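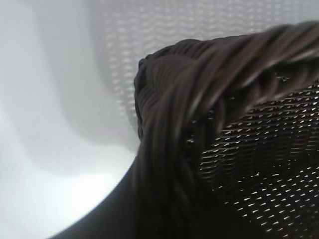
読了時間:約3分

籠物取扱規程 第4版

第1条 本規程は、ソヴァリ社エルステッド作業所において、把持装置を備えた自動機が編み籠を取り扱う際の基準を定めるものである。

第2条 本規程において「籠」とは、細い材を編み合わせた容器であって、側面に光を通す隙間を有するものをいう。材が天然であるか合成であるかは問わない。

第3条 自動機は、籠に接近するにあたり、まず縁を確認しなければならない。縁が撚り合わされた太い帯をなす場合は、撚りの向きを記録する。角において材が密に寄り集まる箇所は、把持点としてはならない。

第4条 背面から強い光が入るときは、編み目の隙間が白く光って見える。自動機はこれを汚損または欠損として報告してはならない。隙間の大きさが不揃いである場合は、当直の検査員が目視により判断する。

第5条 把持の時間は16秒を上限とする。上限を超えて保持する場合は、理由を記録に付さなければならない。

附記一 第5条の運用について

2月の夜間作業において、八号機が一つの籠を1,188秒にわたり保持した。籠はカナーンから回送された品であり、札には品番のみが記されていた。作業所は同機に理由の提出を求めた。提出された記録は次のとおりである。

「縁ノ撚リヲ確認中。」

検査員は、確認が完了した時刻を問うた。同機の回答は次のとおりである。

「撚リハ角ヲ曲ガリ、下方ニ続ク。終端ヲ認メズ。」

作業所は、第3条が確認の終わりについて定めていないことを認め、同機の行為を違反とはしなかった。籠に損傷はなく、当該品は翌朝の便でスティンデールへ発送された。

附記二 改正の経緯

前項の事案を受け、第3条に「確認は、一つの角から次の角までをもって足りる」との一文を加える案が作成された。案は全機に配信され、所定の様式により意見が求められた。ほとんどの機は「異議ナシ」と回答した。八号機の回答欄には、次の記載があった。

「次ノ角ハ、最初ノ角ト同一ノ撚リニ属ス。区別ノ基準ヲ示サレタシ。」

起草担当は四日を費やして基準の作成を試みた。その間、担当は見本の籠を机上に置き、指で縁をたどったことが業務日誌に残されている。日誌の該当箇所には、昼食を取らなかった旨と、室内の照明を落とした時刻が併記されている。基準は作成されなかった。

附記三 現行の取扱い

改正案は取り下げられ、第3条は従前の文言のまま維持される。ただし、八号機に限り、終業前の一回について第5条の上限を適用しない。この措置の理由を記載する欄は様式に設けられているが、承認時において空欄であった。承認者は空欄のまま押印した。

なお、スティンデールの受入窓口から、当該の籠について照会が一件あった。受領した籠の縁に傷も付着物もないが、検品にあたった自動機が籠を離さないため、貴所における確認の手順を示されたい、との内容である。

作業所は、本規程の写しを送付した。

2022年9月8日
ソヴァリ社エルステッド作業所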